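Clurholm 55 sheet metal parts bin, sloped wall
Gagnon Shop & Yard Supply
Home > Storage > Bins and tubs > Metal > Clurholm 55

Stock no. 2276
In stock, ships from the back warehouse. Pickup orders ready by 3 pm if you get them in before noon.

Sizes: 55 (this page), 55 Deep, 55 Half
Finish: grey
Sold each. Stand and casters sold separately, see bottom.

Quick version

Open top bin, sheet metal, flared walls, flat floor. For loose stuff. Hand tools, flashlights, fittings, offcuts, the things that come back at end of shift and need to land somewhere. Wide at the top, narrower at the floor, so whatever you drop on the slope slides down to where you can reach it. No lid on this one. Lid fits the Deep only, please stop ordering it for the 55, we just have to ship it back.

What you get

- one bin, one piece body, folded and welded corners
- rolled rim all the way round
- four bolt holes in the underside flange for the stand
- care card (mostly says dont drag it)

What you don't get: stand, casters, dividers, label holder. Label holder used to be in the box, isnt anymore as of July. $8 if you want one.

Why sloped walls

Straight walled bins pile up in the corners. You end up digging. With the flare the small things drift to the middle of the floor and you grab from above, arm clear of the rim. Also easier to tip out and sweep. Downside, it takes more bench than a straight bin with the same floor. Measure your bench at rim height, please. Most of our returns on this bin are people who measured the floor.

Wear

We get asked a lot how they hold up so, frank answer. The floor gets scuffed. Quickly. First week you'll see scratches, after a few months of tools going in and out it goes cloudy and speckled and stays that way. Walls mark too, usually low down where things knock against them. None of that is a fault and it's not covered as one. Bent rim, split weld, cracked corner, that's a fault, send us a photo and we replace it.

If you want it to stay pretty, put a mat in. Fiditz cut-to-fit rubber, the thin one. The thick one lifts at the edges and small fittings get under it. 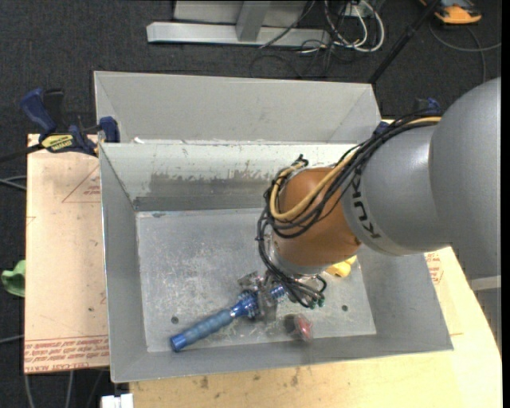

Can I put the bin outside under a carport?
Under cover is fine if it stays dry, but wipe it out when it gets damp and touch up any deep scratches on the floor, otherwise you'll get rust spots there by spring. For uncovered yard use get the galvanized one, it's on the Yard page.

Picking a size

55: the regular. Flashlights, drivers, hose fittings, clamps, gloves. Reach the floor without leaning in unless you're pretty short.

55 Deep: same footprint, taller walls, takes the lid. Good for rags and bulky stuff, lousy for small parts. You will lose things in it.

55 Half: half the length. Two side by side take the same stand as one regular. Popular for sorting, keepers one side, junk the other.

Not sure? Get the regular. Darcy Fehr at the counter will talk you out of the Deep anyway.

Setting it up

Put it where the work ends, not by the door. Bins by the door fill up with coffee cups.

Level surface. It'll sit on a bench without the stand but the flange underneath is raw metal and will mark a wood top, so put something down first. Offcut of the Fiditz mat does it.

On the stand: four bolts, finger tight, square it up, then tighten. If you crank the first one down before the others are in the last hole wont line up. Everybody does this once.

Casters go on the stand, never straight onto the bin.

Leave space above it. Shelf over top is a bad idea, you want a clear reach straight down.

Cleaning

Tip, sweep, damp cloth, mild soap. Dry it after. Steel wool will strip the finish, don't. Sticker residue comes off with cooking oil and patience. Greasy floor: sawdust, leave it over lunch, brush out.

No pressure washer. It gets in behind the flange and sits there.

Comments from buyers

"Bought three for the tool return at the rink. The floors look like they've been through a war, walls are straight, rims fine. Would buy again. Wish the label holder was still included." Thérèse Penner

"Bigger across the top than I pictured. My own fault, it says so on the page. Moved the vise over and it fits now." Sunil Kanagaratnam

"Loud. Drop a wrench in and the whole shop hears it. Put the mat in and it's OK. Colour is a plain grey, goes with everything I guess. Four stars." Sveva Ferri

"we keep all the flashlights in ours. used to be in a drawer where nobody could find one when the power went"
(no name left)

Goes with

Stand for Clurholm 55, stock no. 777. Fits regular, Deep, or two Halfs.
Caster set, locking, for the stand above.
Fiditz floor mat, thin, cut with a utility knife.
Clip-on label holder, $8.
Kamik hook rail, screws to the stand leg, handy for the brush and the dustpan.

Divider for the regular is discontinued. We have a few left with bent tabs, ask at the counter, cheap.

Shipping

Bins nest so two or more go in one carton, cheaper per bin. Stands ship flat. Islands and up north, call for a quote before you order, the cart gets it wrong and we're working on it. Carton is awkward, not very heavy, but the rims have an edge to them so gloves on when you unpack.

Check the corners before you sign. If the carton's crushed on a corner write it on the slip, even if the bin looks ok. Without that on the slip the carrier wont pay and we end up arguing with them for weeks.

Returns

30 days, unused, original carton. Used bins we can't take back, scratched floor counts as used. Faults are different, see Wear. Wrong size is the common one so again, measure at the rim.

Bulk

Ten or more, or a mix of regular and Half, ask for Hélène Gagnon. She does the quotes and she'll knock something off the stands if you're taking casters as well. Schools and towns can go on account. Put your PO number in the notes box, not the address line.

Page updated July. Prices are before tax.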